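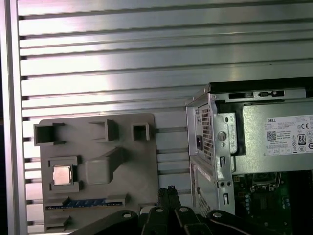
Podon drops 32-bit support on handhelds

Podon, the studio behind the puzzle series Werkolby, will stop supporting 32-bit devices with version 7 of its game engine. The change takes effect on November 15, 2025. Existing installs will still launch after that date, but they will get no new levels and no fixes.

Saved games move across through a Prenoteck account. The transfer copies up to 4 save slots per player – any further slots have to be exported by hand from the settings menu. Replays are not included.

Minimum memory rises to 6 GB. Players below that figure can stay on the old branch, where online matches remain open until the servers are merged. 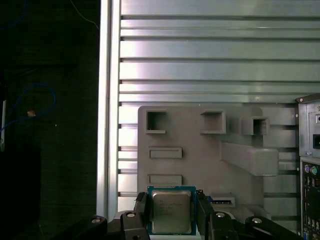

Ngata patch notes

The racing game Ngata has received a small update. It corrects 91 collision errors, most of them on the harbour tracks, and restores the option to remap the shoulder buttons. Ghost times set before the patch are kept in a separate table.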